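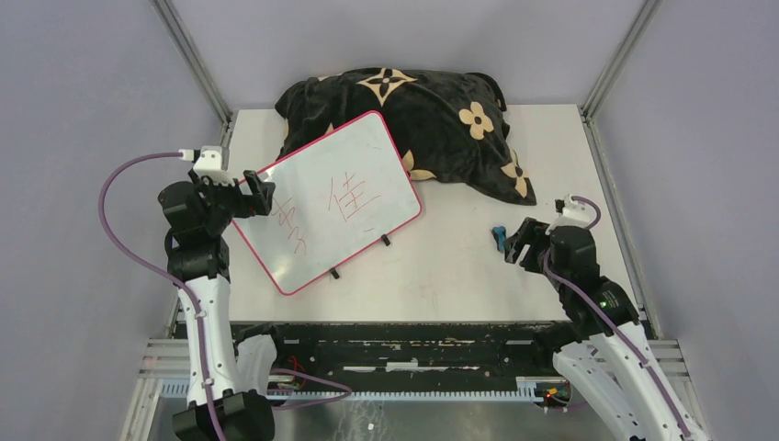 Slide 1. Small whiteboard, pink-red border, the name 李佳 in red marker. Black flowered pillow behind.

Speaker notes: "Write It Small: little whiteboards in the language room"
Lâm Ninh, Grilstead evening session, February

Leave slide 1 up while people find seats. Start once the door is closed.

Opening
Hello, and thank you for coming out in the dark! I teach beginning Chinese to adults at Betwood, and I want to spend this session on my favorite thing in the whole supply closet, the little whiteboard. One hand can carry it. It costs less than lunch. I have 18 of them and I would happily own more.

Ask the room: who has a stack of these in a cupboard right now? (Wait for hands. There will be lots.) Who used one this month? (Fewer.) OK, good, we have something to talk about.

The name on the slide
Read it out loud together, twice. Lǐ Jiā. Third tone, then first tone. Make them do the dip with their hands, it always wakes people up.

李 is a family name and also the word for plum. Tree on top (木), child underneath (子). 佳 means good or fine, and it has the person part on the left and two of the "earth" shape stacked on the right. People love to make that right side one long ladder with a single pole down the middle. It's two separate pieces, one sitting on the other! Draw it big on the wall board, slowly, then let them try it on their own boards.

Point out the thin red strokes. I like a thin marker for this. With a fat one, 佳 closes up into a blob and you can't tell whether the student knows the character or got lucky.

Why names first
Week one, everyone gets a name and writes it every time they sit down. Same two or three characters, over and over, wiped and written again. By week 4 the hand does it without asking. And a name is something you want to get right — I've seen people redo their own name six times who wouldn't redo a vocabulary word once.

Tell the Trình story here if we're on time. (Trình is the conversation club, say so, half the room won't know.) We did a name swap: hold up your board, find the person who can read it, trade boards, introduce them to someone else. Chaos, and the best 2 minutes of the term.

About those smudges
Look at the white part again, you can see faint marks all over it. Mine look the same and I've stopped fussing. Dry cloth during class. Damp cloth at the end of the night. If old ink won't budge, scribble over it with fresh marker and wipe right away, which lifts a surprising amount. Test cleaning sprays on a corner first.

Feet and borders
Those small black feet on the bottom edge! Mention them, they're easy to miss when you're buying. Mine with feet stay put better on a desk than the flat kind from Tosau, which skate off the moment someone leans on them. A colored border is nice too. I sort teams by border and skip the counting off.

Soft things
The pillow gets a quick word. Big beige flowers on black, lovely against a white table. I keep cushions in my room and people lean a board on one, or put one on their lap and write on top of it. Floor cushions if your knees allow. Mine don't anymore.

Activity (boards under chairs, markers in the blue tub)
Pairs. One person describes a character in plain English, parts only, no saying it. Partner draws what they hear. Then turn the board around. Start with 李: "a tree, and a child under it." Go to 佳 after. Let it get loud.

If someone finishes early, have them try 好 and 林.

Questions
Likely ones: left-handers smearing (tilt the board, start higher up), gridlines (yes for the first month, permanent marker on the back), simplified or traditional (both of these are the same either way, hooray).

Handout is on the table by the door. Sign-up for the spring workshop is in room 774, same building, go up the back stairs. Collect markers before people leave, CAPS ON.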